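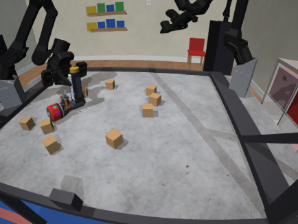

スコルカフ村513番地内の井戸に関する調査報告書

本報告書は、オトブリッジ地方登記所が、スコルカフ村513番地内に所在するとされる井戸一基の帰属について実施した現地調査の経過および結果を記すものである。同地は村の北端、カケル川へ下る斜面の途中にあり、登記簿上の地目は「庭」である。形状は正方形に近く、画像の灰色のまだらな床が低い黒い縁で囲われているのと同じように、四方を低い石積みで囲われている。井戸の位置を同じ画像で言えば、左の奥、床の黒ずんだところに小さな玩具のロボットがいるあたりに相当する。石積みの高さは大人の膝に届かず、門はない。現在、同地に居住する者はいない。

調査の発端は、東隣の所有者ノルベルト・ウルバン氏から提出された申立書である。申立書の趣旨は、当該井戸が自己の所有に属さないことの確認を求めるというものであった。これに対し、西隣の所有者ズジスラヴァ・シュテファネツ氏からも、ほぼ同文の申立書が提出された。当登記所の記録を見るかぎり、隣接する二者が同一の物件について、互いに自己の所有でないことを主張した前例はない。所長クリスティーナ・コラーシュは、本件を通常の境界確認として処理することとし、調査官ティエンヨウ・ルーに現地への出張を命じた。

一 登記簿の記載

513番地の最後の登記名義人は、井戸掘り職人ハーイェクである。名の欄は空白であり、姓のみが記されている。備考欄には次の文言がある。「井戸一基。蓋は夜間これを閉じないこと。義務は井戸に従う。」

筆跡は当時の登記官のものと認められるが、義務の相手方も、その期間も記されていない。当登記所の旧規程によれば、土地に付随する義務は、通行、採水および採薪に限って登記することができた。蓋の開閉に関する義務がなぜ受理されたかは不明である。受理印は正規のものであり、手数料も納付されている。

両申立人の主張の相違は、名義人の不在後に井戸を事実上管理してきた者が誰であるかに尽きる。ウルバン氏は、蓋を毎晩開けていたのはシュテファネツ家であると述べた。シュテファネツ氏は、蓋を毎朝閉めていたのはウルバン家であると述べた。調査官は両者の陳述を別々に聴取したうえで、これらが相互に矛盾しないことを指摘した。両者ともこの指摘に対する回答を留保した。

二 現地調査の経過

調査官は村の旧校舎に宿を取り、翌朝、巻尺、測量杭および登記簿の写しを携えて同地に入った。草は刈られていた。刈った者を尋ねたところ、ウルバン氏は知らないと答え、シュテファネツ氏は知っているが言わないと答えた。

井戸は石積みの角から北へ寄った位置にあった。井桁は砂岩で、縁の一か所に縄の擦れた溝がある。蓋は樫の一枚板で、鉄の取っ手が付いていた。調査官が到着した時点で蓋は閉じていた。測縄を下ろしたところ、水面までは7メートルであった。水は澄んでおり、採取した試料に臭気は認められなかった。

境界線については、東西いずれの石積みも登記図と一致し、井戸が隣地に越境している事実はない。したがって、物件としての井戸は、両申立人のいずれにも属しない。通常の境界確認であれば、調査はここで終了する。
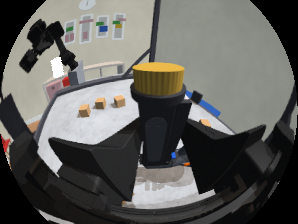 しかしながら、備考欄に「義務は井戸に従う」とある以上、義務を負う者が現に存在するかどうかを確かめる必要があると調査官は判断し、滞在の延長を願い出た。所長はこれを許可した。許可書の余白には、所長の手で「宿泊費は5泊分を上限とする」と書き添えられている。

三 参考人の陳述

村の元教員ドイナ・スパヒッチ氏から、以下の陳述を得た。陳述は同氏の自宅の台所において行われ、調査官が筆記した。

「ハーイェクは私が子どもの時分に村へ来ました。あの人は掘る前に必ず地面に腹ばいになって、耳を付けていました。水の音を聞くのかと訊きましたら、水は音を立てない、聞いているのは上で歩く人の足音だ、と申しました。井戸の底にいる間、いちばん怖いのは、上に誰もいなくなることだそうです。

出ていった年のことですか。6月でした。川向こうで井戸を頼まれたと言って、道具を背負って橋を渡りました。蓋を開けておいてくれと頼んでいったのです。夜に帰ると道が見えない、井戸が開いていれば水に空が映るから、それを目印にして庭に入れる、と。頼んだ相手は二人おりました。ノルベルトとズジスラヴァです。どちらも10歳でした。

子どものことですから、落ちたらどうするのかと親たちは大変怒りまして、朝には必ず閉めさせました。それで一人が開け、一人が閉めることになったのです。二人が口をきかなくなったのは、もっとあとのことで、井戸とは関係がありません。何が原因だったかは、私から申し上げることではないでしょう。」

スパヒッチ氏は陳述の末尾に、ハーイェクが戻ったという話は聞いたことがないと付け加えた。調査官が、それでも蓋の開閉は続いたのかと尋ねると、同氏は台所の窓を指し、ここから庭がよく見えると答えた。

四 夜間の観察

調査官は同氏の許可を得て、台所の窓から同地を観察した。観察記録の抜粋を以下に掲げる。

第一夜。日没後まもなく、西の石積みを越えて一名が入り、蓋を外して脇に立てかけ、退出した。灯火は用いなかった。夜明け前、東の石積みを越えて一名が入り、蓋を戻して退出した。両名の間に接触はなかった。

第二夜。雨。西からの一名は定刻に来た。蓋を外したのち、しばらく井桁に手を置いていた。夜明け前、東からの一名が蓋を戻した。この者は足を滑らせたが、自力で起き上がった。

第三夜。西からの一名は来なかった。調査官は待機を続けた。深夜を過ぎて、東の石積みを越えて一名が入り、閉じたままの蓋の前に立った。その後、この者は蓋を外し、西の家の窓を見ていた。窓に灯はなかった。夜明け前、同じ者が再び入り、蓋を戻した。

翌朝、シュテファネツ氏が発熱により臥せっていることが判明した。医師は調査官が呼んだ。玄関の踏み段には、布を掛けた鍋が置かれていた。鍋の底には小さくUの字が打たれていたが、所有者の確認は行っていない。
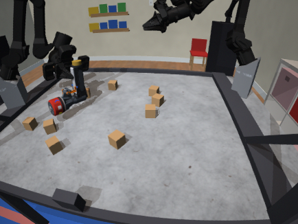 五 申立人に対する再聴取

シュテファネツ氏の回復を待ち、両申立人に対する再聴取を行った。場所は513番地の庭とし、両名の同席を求めた。両名は同席に応じたが、井戸を間に挟んで立つことを条件とした。

調査官は、申立ての動機について説明を求めた。ウルバン氏は、自分の膝が悪くなり、石積みを越えることが年々難しくなっていると述べた。自分の井戸でないことが公に認められれば、閉めなくなったときにも誰からも責められずに済むと考えた、とのことである。シュテファネツ氏は、自分が死んだあとに蓋を開ける者がいないことを案じ、それならば最初から誰の義務でもなかったことにしておきたかったと述べた。

調査官は両名に対し、備考欄の義務は「蓋を夜間閉じないこと」であり、これを朝に閉めることは義務に含まれない旨を説明した。ウルバン氏はしばらく黙っていた。シュテファネツ氏が、では朝のあれは何だったのか、と訊いた。問いは調査官ではなくウルバン氏に向けられたものと思われる。

ウルバン氏は、閉まっていなければ、あなたが夜に開けに来る用がなくなる、と答えた。

以後のやりとりは申立ての内容に関わらないため、筆記を中止した。調査官は石積みの外に出て、聴取の終了を待った。終了までに要した時間は記録していない。

六 判断

以上により、当登記所は次のとおり判断する。

513番地内の井戸は、登記名義人ハーイェクの所有に属する。名義人の死亡を証する書面は提出されておらず、名義は変更しない。

備考欄の義務は、登記の形式を満たしており、現在も効力を有する。ただし、義務を負う者を両申立人のいずれかに特定することはできない。申立てはいずれも、その求める範囲において認容する。すなわち、井戸は両申立人のものではなく、蓋の開閉は両申立人の義務ではない。

両申立人には認容の通知書を交付した。受領の署名は同一の用紙に並んでなされた。用紙は本来一名につき一枚であるが、効力に影響しないものとして受理した。

七 付帯措置

東西の石積みについて、それぞれ一か所を低くし、踏み段を設けることを許可した。工事の費用は両隣の所有者が互いに相手方の分を負担するとの申出があり、計算上は各自の負担と変わらないが、申出のとおり記録する。

備考欄の文言については、所長の決裁を経て、末尾に一文を追記した。「朝の開閉は随意とする。」

八 調査官所見

本項は判断の一部をなすものではない。

調査官は出立の前夜、あらためて同地に赴いた。蓋は開いていた。庭には灯がなく、川の側から上がってくると、石積みの位置も井桁の位置も見分けられなかった。ただ井戸の口だけが、水面に映った空のために周囲よりわずかに明るく、調査官はそれを頼りに歩いて、つまずくことなく庭を横切った。

帰任後、川向こうの各村の登記所に対し、井戸掘り職人ハーイェクに関する記録の照会を行った。回答は一件あり、同名の者が掘ったとされる井戸が現存するとのことであった。登記簿の備考欄の写しが同封されていた。記載は「蓋は夜間これを閉じないこと」とあり、筆跡は当登記所のものと異なる。写しは本報告書に添付する。

2020年6月28日
オトブリッジ地方登記所
調査官 ティエンヨウ・ルー
所長 クリスティーナ・コラーシュ（決裁済）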